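Trading diary, September, before the open

Flat overnight. The only working order was the buy stop in Lorkow, and it never came close. Cancelled it at 7 a.m. and left the sheet blank until the first range was in.

Lorkow has now closed inside the same band for 11 sessions. Volume has dropped on each of the last few, and the 20-day average has gone flat under price. I had this marked as a continuation pattern last week. I am less sure of it today. The band is too old and the closes keep landing in the lower half, so I have moved it from the buy list to the watch list. A close over the top of the band on rising volume puts it back. Anything else, no trade.

Zolard is the one open position: 1000 shares, long, stop under the August low. It opened weak, filled the gap from earlier in the month to the cent, then sat there. RSI on the daily is back to the middle. I did not add. The rule is to add only above entry and it is still below. Stop unchanged.

Late morning

Negash reported. Revenue in line, margin down, guidance held. The stock sold off at the open and recovered most of it inside the hour – a wide bar with a close near the high. I read the cash flow statement twice. Inventory is building faster than sales for the second quarter in a row, and the call did not spend much time on it. No position, and I don't want one until the next filing.

Bonds firmer, dollar a little softer, breadth poor. More decliners than advancers with the index up, which I have logged now for several sessions. It can go on for weeks and I have lost money before by shorting it early. 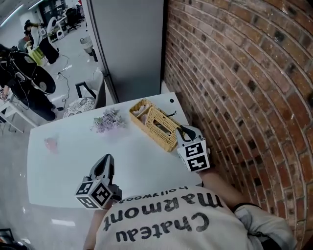
Brademgate Notebook | Entry by Asnakech Habte | Filed under: Diary, Equities

After the close

Zolard finished 2 cents under where it opened. Lorkow inside the band again. Index up slightly, on light volume.

One error to record. I had the position size cell in the worksheet pointing at the old account balance, so the risk per trade was reading low. Fixed, and rechecked against the broker statement. Zolard is still within the limit after the correction – closer to it than I would like.

For tomorrow: raise the Zolard stop only if it closes above entry. Alert set at the top of the Lorkow band. Nothing in Negash.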